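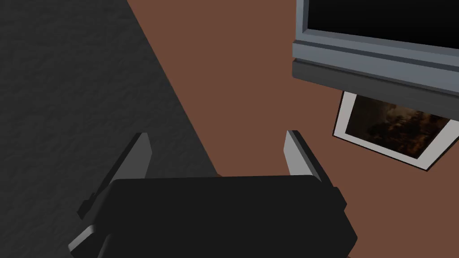 Item 1 view: wrist camera, fingers open, monitor and framed photo upper right

Gripper and camera check, sim room, September round
Filled in by Nermina Mujić, second pair of eyes Edin Stojanović

Okay, same list as last time, with my comments after each line. I'm comparing the Sarnevine fingers against the old Statden pair, both on the same two-arm setup, and the controller is Clirnumix for everything. If you're only after the verdict on the fingers, skip to item 6. I won't be offended!

1. Fingers open fully and evenly
OK. Both plates swing out and there's plenty of room between them. My one gripe is the inner faces, which come up awfully pale in the wrist view. I like that for seeing the grip area, but Chie Kikuchi's edge finder may not, so I've asked her to run it before we lock the lighting.

2. Wrist camera view clear of obstructions
OK, with a grumble. The gripper body eats most of the bottom of the view. I knew it would (the mount sits where it sits) but I'd still love to tip the camera up by 2 degrees and try again. Oskari Valtonen says that means redoing the calibration, and he's right, and I still want to do it.

3. Background surfaces load with the right textures
OK. Plain brown is plain, rough gray is rough. Last round the gray came in as a flat slab and I spent half a morning blaming the camera driver. Sorry again, Zorica.

4. Speed limit active before any move near furniture
OK. Checked in Clirnumix on both arms, and then checked again after the restart, which is the part I forgot last time. Please do it in that order. 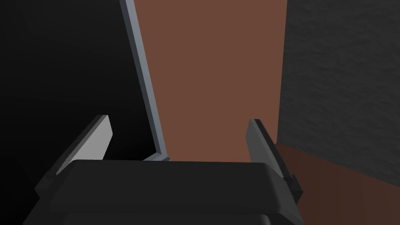

Item 5 view: wrist camera close to the brown panel, fingers open and empty

5. Close approach to a vertical surface, collision warning armed
Needs a second look. I parked the gripper nose-on to the panel and the two fingers read very differently to the eye, left one light and right one dark. It's the shading, I'm pretty sure, but a depth estimate built on color alone could get silly there. The warning itself was armed and the stop button in the software answered on every try. I'd like Zorica Nedeljković to repeat this one with the side light turned down, and write the finger gap next to each try so we can compare.

6. Grip test, Sarnevine against Statden
Sarnevine wins for me, but by less than I'd hoped. I ran 4 sets with each pair. The Sarnevine fingers settled faster after closing, and the Statden ones had that little shiver at the end that we all know and don't love. On force they were too close to call. The log has more than 4000 lines if anybody wants to argue with me, and somebody will (hi, Edin).

7. Two-arm hold, outside camera
OK for position. 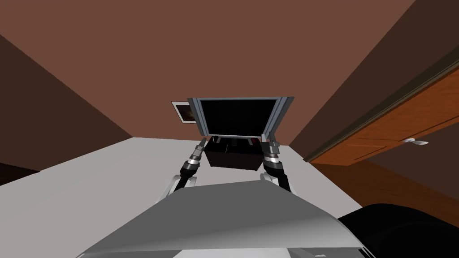
Item 7 view: black box held between both arms, monitor behind it

What I look for on this one is whether the arms come in as a matching pair, and they do, with a wrist on each side of the box. The outside camera looks up at a pretty steep tilt, so please don't judge level by eye from it, use the pose readout. I'd also move that camera a touch before the next round, too much of its view goes to ceiling and the gray body panel hides where the arms start.

8. Emergency stop from the operator desk
OK, both arms, tested by Edin while I watched the joint readout.

9. Logs saved and named
Done, finally. Finger type goes first in the name, then the arm, then the run. If you name one "test_new_final" I will find you.

Open items
Edge finder on the pale finger faces: Chie
Repeat item 5 with less side light: Zorica
Camera tilt, if Oskari gives in: me

Signed off for sim use only. Items 5 and 6 have to be run over again on the real arms before we order a second set of fingers.
N.M.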